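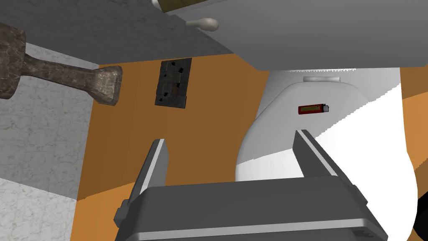 A white toilet, in a computer-rendered view.

Sport > Cricket > Club news

July, by Burgi Hofstetter

Prallthorpe's long-serving captain Svenja Wieser has signed on for another season, and there can't be many at the ground who weren't hoping she would. She has made 706 runs for the club since taking over the side, the best of them a lovely, patient 53 against Pinholm – an innings people were still talking about over tea when the rain came in.

Wieser told me she had thought about stopping in the spring, what with a sore knee and the long drives, but a good run of 3 wins from 4 changed her mind (and her mother's, who keeps the scorebook and had plenty to say on the matter).

She will go on opening the batting with young Egger, who has come along so well this summer, and hopes to bowl a little more once the knee allows. Pinholm visit again later in the month, with play from 1pm.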